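What I've Been Up To With the Dishes

I've been promising a proper post about the dish project since May, and several of you have written (kindly!) to ask whether I gave up on it. I did not give up on it. I got busy, and then I got stuck, and then I got a result I didn't believe for a while, so I kept putting off writing about it until I did.

For those who came here for the bread posts, a quick catch-up. I spend my working days on two-arm manipulation, and the project I've been living with is called Bumik. It's a method for teaching a pair of arms to clear and stack ordinary tableware by learning from demonstrations, which means a person drives both arms through the job over and over and a network learns to produce the same sort of motion from the camera pictures. Plenty of people do this. What we wanted to know was a smaller question, and I've grown very fond of it: when you have two arms, does it help to let the network decide which arm goes first?

That sounds almost too simple, I know. But think about how you unload your own dish rack. One hand is steadying something or waiting or already drifting toward the next bowl while the other does the fiddly part, and you never once think about it. Our old setup, which we called Hakden, predicted both arms together in one long chunk of motion, and it was a perfectly decent approach until both arms wanted the same bit of space over the bin. Then you'd get this awful polite shuffle, like two people in a doorway. Sometimes they would back off and come in again, back off and come in again, until I stopped the run and went to get coffee.

Bumik adds one extra thing on top. Before each chunk, the network makes a little guess about which arm should lead, and the other arm's motion is then predicted with the leader's motion already in hand. We don't label the leader by hand (I tried, for one long afternoon, and my labels disagreed with my own labels from that morning). We get it from the demonstrations by looking at which gripper is closer to changing its state, opening or closing, and calling that one the leader until the change is done. It's a crude rule. I kept meaning to replace it with something cleverer and it kept doing fine.

Now the numbers, because I know some of you skipped down here looking for them. We collected 841 demonstrations and threw out the ones where a camera dropped pictures or the person driving gave up halfway, which left 806 for training. Both methods got exactly the same 806, with the same cameras and the same training time. On plates going into the bin the two came out close enough that I wouldn't want to argue for either one. On bowls, and especially on jobs where a bowl and a plate need handling more or less together, Bumik was clearly ahead, and the polite shuffle nearly went away. I'm holding back the full table until we've repeated the runs with a different set of starting layouts. I've been burned before by announcing things too early, as longtime readers will remember from the towel post.

What surprised me most was the wrist cameras. I had assumed the overhead view would be doing nearly all of the work in picking a leader, seeing as it's the one that shows both arms. When we blanked out the wrist views, though, the leader guess got noticeably jumpy right at the moment of grasping. The change of leader happens when a gripper closes on something, and from above, a gripper on the rim of a bowl looks an awful lot like a gripper that's just near the rim of a bowl. Close up, you can see a finger on each side of the wall. I should have seen that coming and I didn't, and it cost us four weeks of tuning the wrong thing.

There are things it still does badly. Clear things are a misery, as they are for everyone. Anything tipped on its side is hard. Patterned plates turned out easier than plain ones, which I'd like to look into someday, and when plates are nested it will sometimes go for the lower rim and bring up two. The leader guess also gets confused if both grippers are about to close at the same moment, and then you're more or less back to Hakden with extra steps.

I wrote the training code on top of Prajapati, our in-house toolkit, and the evaluation scripts live in a separate thing called Irkach that I'm slowly cleaning up so that other people can stand to read it. If you've asked me for the code, you're on the list, and I'm sorry, and it's coming. The cleanup is going about as fast as my kitchen shelves did.

Next up is the repeat of the bowl runs, and after that I'd like to try letting the leader change partway through a chunk.
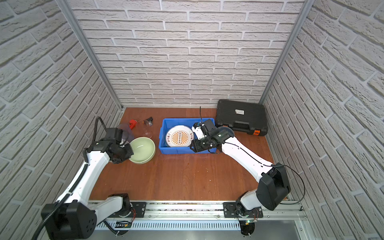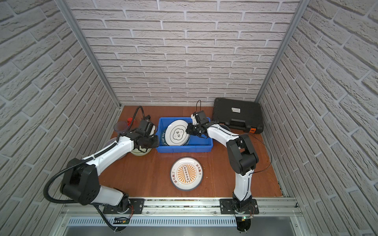
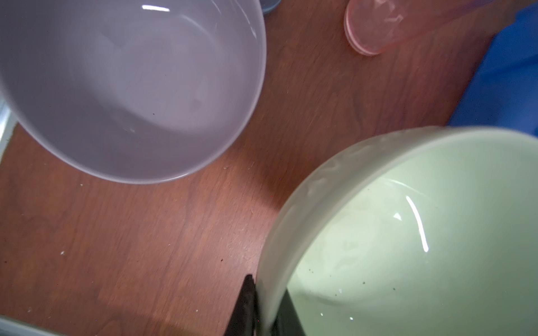

Bumik dish work: two views of the whole cell, then a wrist camera view with the fingers on the rim of the green bowl.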